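A **cup** is a small open vessel for drinking from, and I've looked after this page since January. It's older than the plate, I reckon, as people got thirsty before they got fussy!

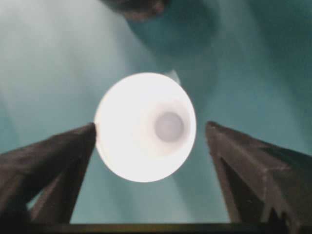 Handles came later in most places (plenty of tea drinkers still do without). My own favourites are plain white ones.

## Sizes

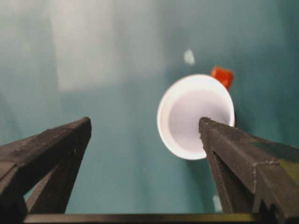 A teacup is smaller than a mug, and a cup in a recipe is a measure – don't use your mug for it, I've ruined 2 cakes that way.

## Care

Tea stains come off with bicarbonate of soda and a damp cloth. 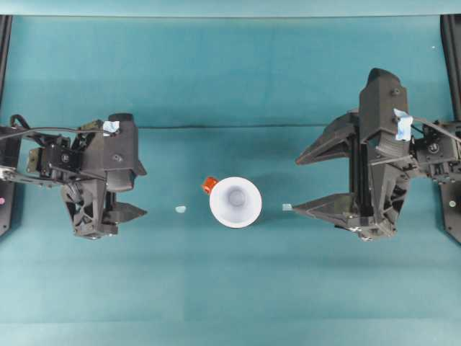
*Theodorakopoulos*

Leave it on for 16 minutes, then rinse well.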